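I gave up my 10 p.m. bedtime for a jigsaw puzzle in December, and my wrists have not forgiven me. It was a Merkero, 4000 pieces, most of them sky.
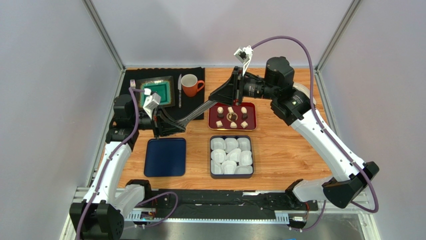
My neighbor Kalevi Lahtinen lent it to me with the warning that one piece might be missing. Might be – a cruel thing to tell a person working on sky.

By the second week I was sorting blue into "blue" and "other blue," and eating dinner standing up.

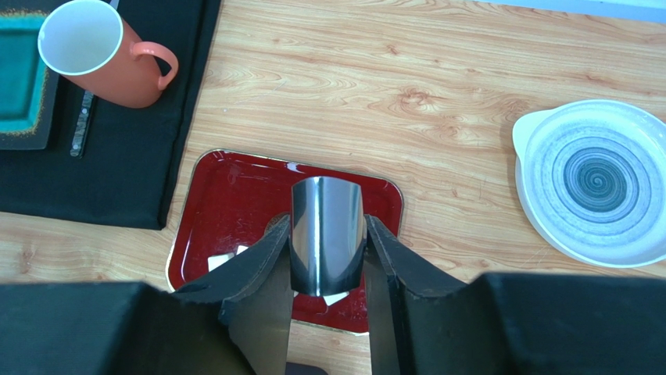 At this pace I'd be done by 2043. I took it apart last night, which was quick, and gave it back. Kalevi asked if the piece had turned up. I told him it might have.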